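Ticket 259: Order confirmation e-mails arrive twice
Product: Widano Shop Mail 3
Opened by: Ayana Beyene, Nendlow Gifts and Tableware
Opened: 2018-11-11
Status: Waiting for customer

Hello,

We have a small online shop for tableware and desk articles. After the update to version 3, our customers receive the order confirmation two times. Both e-mails have the same order number and the same text, but the second one comes 900 seconds after the first. The customer pays only one time, I have checked this with the bank.

What I have tried already:
- Cleared the mail queue and restarted the service. No change.
- Switched off the newsletter module. No change.
- Made a test order with my own address, for one glass bowl. I received two e-mails again.

The product photo in the e-mail is loaded correctly in both copies, so I think the template is not the problem.

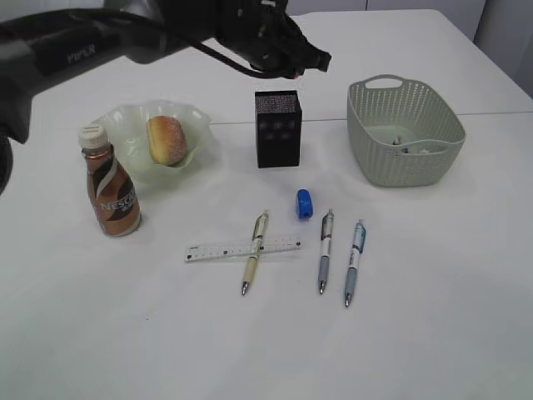 Attachment 1: green glass bowl with wavy rim

In the log I find this line for every order:
retry scheduled, no answer from relay, wait 900

Our mail relay is hosted by Ritard. They say that they accept the message and send the answer in about 32 seconds. Is this too slow for your program?

Kind regards,
Ayana Beyene

Reply from Widano support:
Thank you for the clear report. The update has set the relay timeout back to its default, and this is shorter than the answer time you mention. Please open Settings, Mail, Relay and write 60 in the field "Timeout". Save, then restart the service and make one more test order. Please send us the new log lines after this.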